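ホーム　製品　導入の流れ　サポート　資料請求　お問い合わせ

Fludureo 雑多物ピッキングキット

Fludureoは、形も硬さも違う物が一つの箱に入っている状態から、ロボットで一点ずつ取り出すためのキットです。多指ハンド「Kvaran」、傾斜壁のビン、制御ソフトウェア「Alley」を一式にまとめ、Avgateが販売とサポートを行っています。ロボットアーム本体は含みません。すでにお持ちの6軸または7軸のアームに取り付けてお使いください。

想定している用途は、返品された商品の仕分け、キッティング前の部品の取り分け、大学や企業の研究室での把持実験です。同じ部品を高速に取り続ける工程には、吸着式や平行グリッパーのほうが向いています。サイクルタイムを最優先される場合は、先に営業窓口へご相談ください。

セット内容

・多指ハンド Kvaran　1台
・手首側取付フランジ　1枚（アームの型式をご注文時に指定）
・傾斜壁ビン　1個
・仕切りパネル（金属、塗装仕上げ）　1枚
・ハンド用電源・通信ケーブル　1式
・ケーブル固定用バンド
・制御ソフトウェア Alley（ライセンス1台分）
・取付説明書、位置合わせ用型紙

クランプ、作業台、カメラ、制御用PCは付属しません。カメラとPCは動作確認済みの構成を別紙でご案内しています。

主な仕様

ハンド質量：2,622 g（フランジを除く）
ビン開口部の長辺：614 mm
ビン開口部の短辺：380 mm
ハンド全長：341 mm（指を閉じた状態、取付面から指先まで）
電源：DC 24 V
通信：Ethernet
使用環境：屋内、結露のないこと

アームの可搬質量を確認するときは、ハンドの質量にフランジと対象物の質量を足してください。フランジの質量は型式ごとに異なり、見積書に記載しています。可搬質量に余裕がないアームでは、速度と加速度を下げても手首軸の許容モーメントを超えることがあります。

多指ハンド Kvaran

Kvaranは複数の金属指を持つハンドです。指は個別に電流を制限でき、硬い物には強く、布や樹脂の薄い容器には弱く当てるよう設定できます。初期設定は弱めです。まずそのまま動かし、滑る対象物だけ上限を上げていく手順をおすすめします。

柔らかい物は、指先で挟むより指の間に寄せて包むほうが安定します。Alleyには「つまむ」「包む」「引き起こす」の把持パターンが登録されていて、対象物のクラスごとに優先順位を付けられます。平たい布は床面に張り付いたようになり、どのパターンでも失敗することがあります。この場合は一度端を引き起こしてから持ち直す二段動作を選んでください。時間は倍近くかかります。

指先のカバーは消耗品です。角のある部品を扱う現場では減りが早く、月に一度は目視で確認してください。交換は六角レンチだけででき、ハンドをアームから外す必要はありません。

傾斜壁ビン

ビンの四方の壁は内側へ傾いていて、物が中央の床に集まります。隅に入り込んだ小物が取れないという問い合わせは、垂直壁の通いケースからの載せ替えでほとんど出なくなりました。ただし傾斜があるぶん床の面積は開口部より狭く、一度に入れられる量は見た目より少なくなります。長い物は壁に立てかかったまま残ることがあるので、床の短辺より長い物は入れないでください。

仕切りパネルは、ビンの中に斜めに差し渡して使います。取り出す範囲を片側に寄せたいとき、あるいはアームの届かない奥へ物が転がるのを止めたいときに使用します。パネルの下辺と床の境目に小さな物が寄りやすく、実験の条件としてわざとこの状態を作られるお客様もいます。パネルの位置を変えたら、Alleyのビン形状データも必ず更新してください。更新を忘れると、指先がパネルに接触して保護停止します。

ビンの床は使用とともに擦り傷が付きます。画像認識への影響は小さいものの、背景差分を使う設定では傷を物として拾うことがあります。空の状態の画像を撮り直せば収まります。

制御ソフトウェア Alley

Alleyは、カメラ画像から把持候補を出し、アームの軌道とハンドの動作をまとめて指令するソフトウェアです。画面はブラウザで開きます。操作は候補の確認、実行、停止が中心で、プログラムを書かなくても一連の取り出しを試せます。研究用途では外部から把持位置を渡すAPIを使えます。

取り出しごとに、使った把持パターン、指の電流、成功か失敗かの判定が保存されます。判定は指の開き量とカメラの両方で行います。黒い物どうしが重なると境界を誤りやすいため、照明はビンの真上を避け、二方向から当ててください。

2025年7月27日付の更新で、把持の失敗が続いたときに候補を選び直す機能を追加しました。試行回数は設定画面で変更できます。旧版からの更新は無償です。設定ファイルはそのまま引き継がれますが、独自に作成した把持パターンは一度書き出してから更新してください。

設置

1. 作業台の天板にビンを置き、型紙に合わせて位置を決めます。天板は、アームの動作中に揺れないものを用意してください。
2. 四隅の位置をテープで天板に印します。清掃などでビンを外したあと、同じ場所に戻せます。
3. クランプでビンの縁を作業台に固定します。離れた二か所以上を留め、クランプの持ち手がアームの通り道に出ないようにします。
4. アームの手首にフランジとKvaranを取り付けます。締付トルクは説明書の表に従ってください。
5. ケーブルをアームに沿わせ、手首の周りには曲げの余裕を持たせて固定します。手首を両方向の限界までゆっくり回し、引っ張られないことを確認します。
6. Alleyでビンの形状とクランプの位置を登録し、干渉チェックを実行します。
7. 硬い物と柔らかい物を混ぜてビンに入れ、低速で取り出しを試します。下の写真では、KUKAのアームの先の多指ハンドが、赤い小さなブロックや紺色の布製の輪の上まで下りています。ビンの縁を留めているのは青いクランプです。
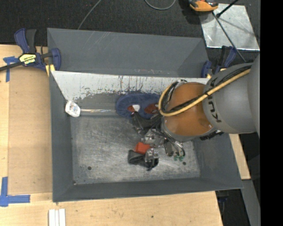

8. 取り出しが安定したら、速度を段階的に上げます。安全柵またはセーフティスキャナーの設置と、リスクアセスメントは、お客様側で実施してください。

よくあるお問い合わせ

手持ちの箱は使えますか。
使えます。内寸と壁の角度をAlleyに入力してください。半透明の箱と網状の箱は、距離の計測が乱れるためサポート対象外です。

ハンドだけ購入できますか。
Kvaran単体でも販売しています。Alleyを使わない場合は、指の制御コマンドの資料をお渡しします。

濡れた物は扱えますか。
Kvaranは防水仕様ではありません。水滴が残る対象物には使わないでください。

試してから決められますか。
対象物をAvgateへお送りいただければ、取り出し試験を行い、動画と記録をお返しします。壊れやすい物や返却が必要な物は、送付前にお知らせください。

納期と保証

標準構成は受注後6週間で出荷します。フランジが特注になる場合は別途お見積もりします。9月出荷分は現在受付中です。保証期間は納品から1年で、指先カバーとケーブルの摩耗は対象外です。修理の際はハンドをアームから外し、出荷時の箱に入れてお送りください。代替機の貸し出しは有償です。

お見積もりには、アームの型式、対象物の最大質量、作業台の寸法が必要です。お問い合わせページの「Fludureo」を選び、ご記入のうえ送信してください。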